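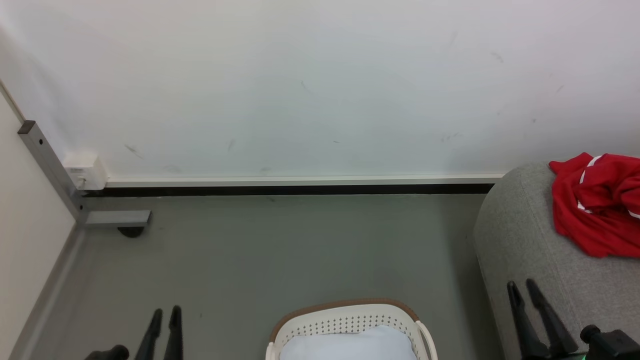 Figure 1. The lounge corner, with the red garment on the gray ottoman.

Our project for the Home Spaces course asked one question: how little do you need to make a shared corner easy to keep tidy? We picked the corner of the Camside lounge that our group uses every afternoon, and I loved working on it.

We started in November with a list of everything that got left there over 10 days. Clothes won by a mile - 23 items, mostly tops and jackets! Soft seating seems to invite it. People sit down, get warm, and off comes a layer.

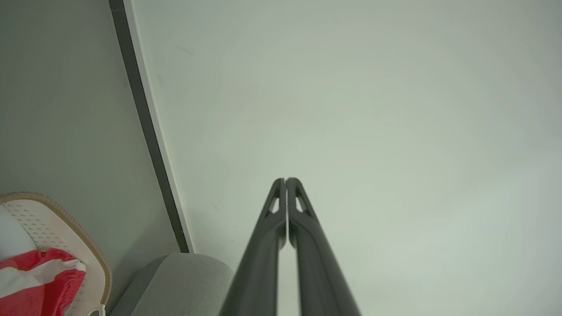 Boonyarit
Layout and write-up, Plumness project group

My part was the floor plan. I wanted the gray floor kept open, so anything we added had to be light enough to pick up with one hand. We tried 2 ideas, hooks and a basket, and the basket was the clear favorite with more than nine people in our survey.

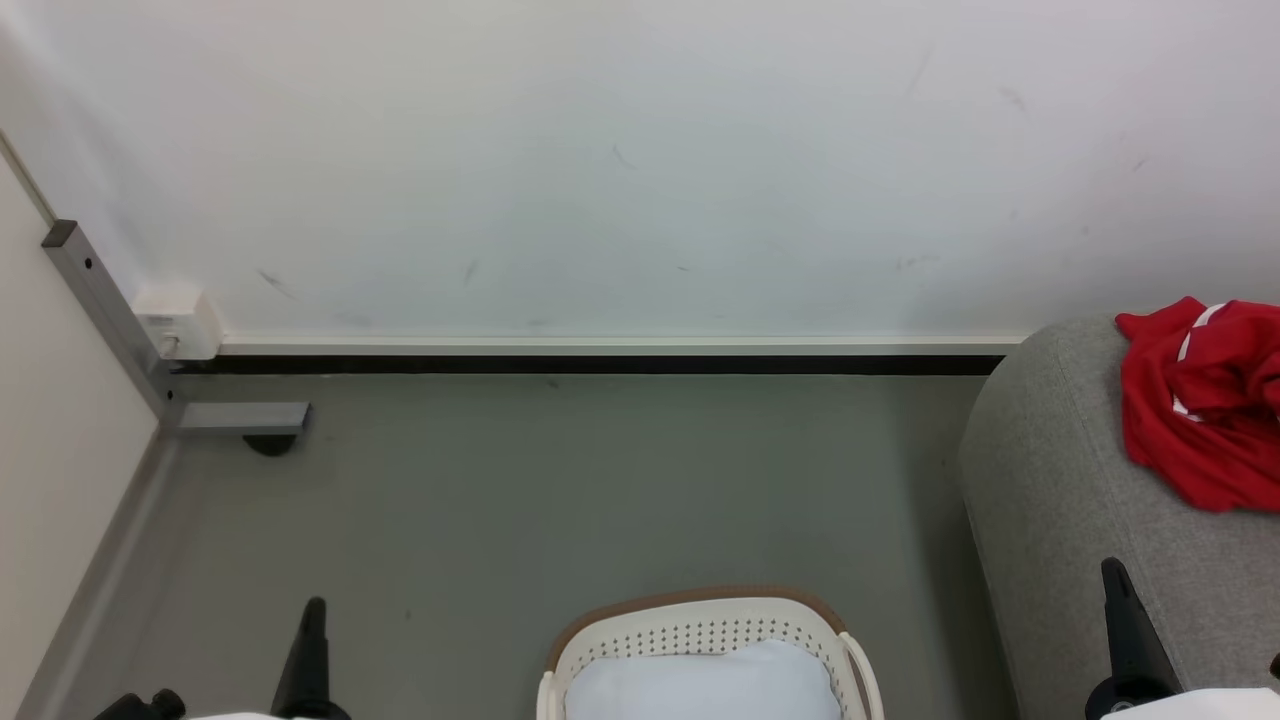
The hooks lost mainly on looks, though I still think they'd do well by a door. For the second round we'd like to try a basket with a lid and see if cushions and clothes can share it. We also want to clean the scuffs off the white wall, which bother me more every time I see them.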